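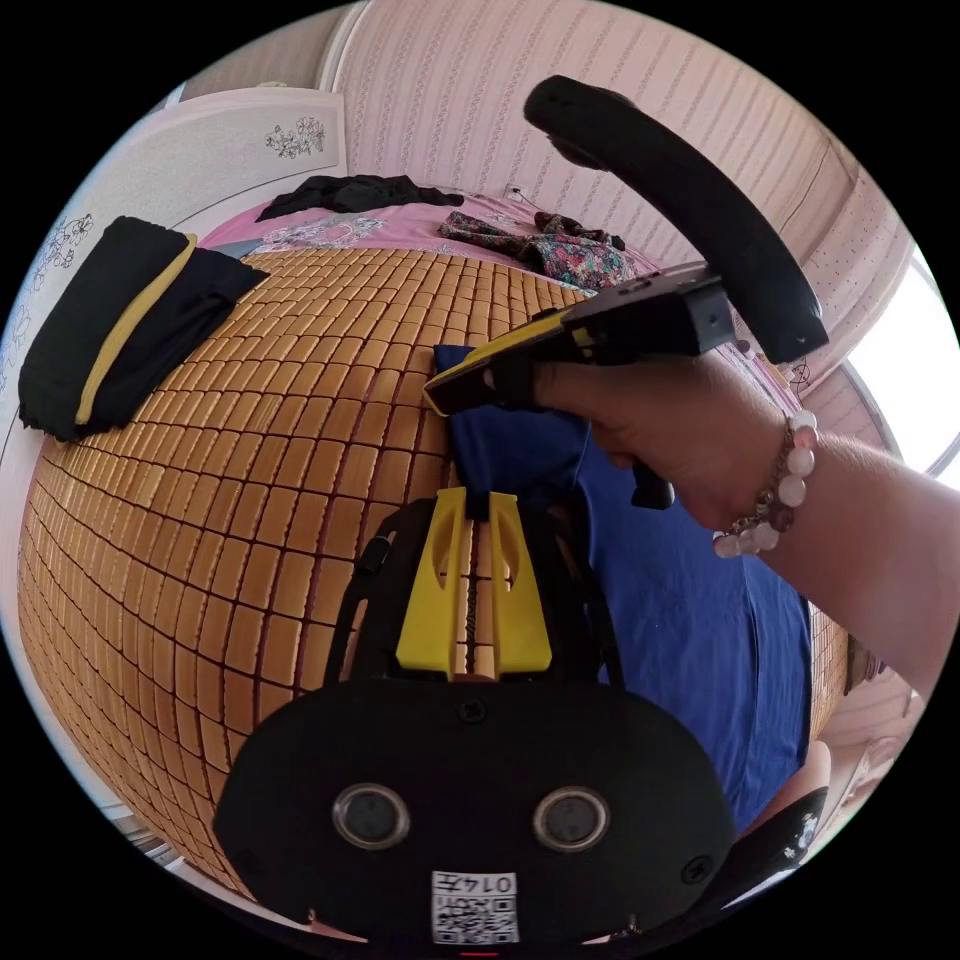 Yellow fingers, black housing, number 0147.

The Soft Top

The advert said the roof was fully working, and it was, in the sense that it did something whenever you pressed the switch.

Ruan Coetzee had written the advert himself, over two evenings and most of a bottle of red. The car was a Vustley Tirnitz, the convertible one, in a green that the brochure had called Alpine and his sister called hospital. He had owned it for 7 years. In that time he had driven it with the roof down on perhaps a dozen afternoons, and on most of those it had been down because it wouldn't go back up.

The first person to ring wanted to know if he would swap it for a horsebox. The second arrived at six in the evening in a long waxed coat and introduced himself as Kramer, as though Ruan ought to have been expecting him for some years.

"May I?" said Kramer, and got down on the gravel before Ruan could say whether he might.

There followed a good deal of tapping. Ruan stood by the front wing with his hands in his pockets and tried to look like a man who was sorry to see the car go but had other cars to think about. He had a bicycle to think about.

"You've had the sills done," said the voice from underneath.

"Yes."

"Who by?"

"A man in town."

"Hm," said Kramer, and tapped something else.

When he came out he had a leaf on his forehead and an expression that gave nothing away. He walked round to the driver's door, opened it, shut it, and opened it again. He smelled the seats. Ruan had read that you should put fresh bread in the oven when selling a house, and had wondered whether there was anything similar for cars. In the end he had hung up two pine trees, one on the mirror and one under the passenger seat, and the effect was of a forest in which something had died.

"Let's see the roof, then."

Ruan turned the key and pressed the switch. He had rehearsed this. In May it had worked four times running, and he had stood in the drive applauding. Now there was a pause, then a groan from behind the rear seats, and the whole affair rose up like a bishop getting out of the bath. It reached the vertical. It stopped.

"It does that," said Ruan. "It's thinking."

They waited. A woman went past with a pushchair and slowed down to look. The roof stood straight up above the windscreen, flapping slightly, and the car began to resemble a very small sailing boat.

"Only I have to drive it home," said Kramer. "It's a fair way."

It was the first sign that he meant to buy it, and Ruan was so alarmed that he told the truth. He said there was a knack. You had to put it in second, turn the radio off, and lean on the left-hand corner while somebody else held the switch. Sita knew how to do it. Sita had worked it out on their honeymoon, in a lay-by, in sleet, with the manual open on her knees at the page about picnics. She had been the only one who could ever do it first time, and she had taken the knack with her when she went, along with the good saucepans.

Kramer thought about this. Then he took off his coat, folded it over the gate and leaned on the left-hand corner.

"Radio off?" he said.

"Radio's off."

"Press it, then."

The roof went down. It folded itself away behind the seats with a click Ruan hadn't heard in years, and the evening came in, and both pine trees could be smelled as far as the road.

"I'll give you 1141," said Kramer.

"Why forty-one?"

"It's what I've got."

He counted it out on the bonnet, down to the last coin, which rolled off and went under the car. They both looked at it. Neither of them was young.

"Call it 1140," said Ruan.

He handed over the keys, the manual and the spare key, which had never fitted. Kramer put his coat back on, did up all the buttons and lowered himself in. From behind he looked well in it. Ruan had only ever seen the thing from inside, or with its bonnet up, and it struck him that it was rather a handsome car.

It started to rain as Kramer reached the junction. The indicator came on, the wrong one, and then the wipers, and then the brake lights, and the car pulled in beside the postbox. The roof rose up and stopped.

Ruan went to find his shoes.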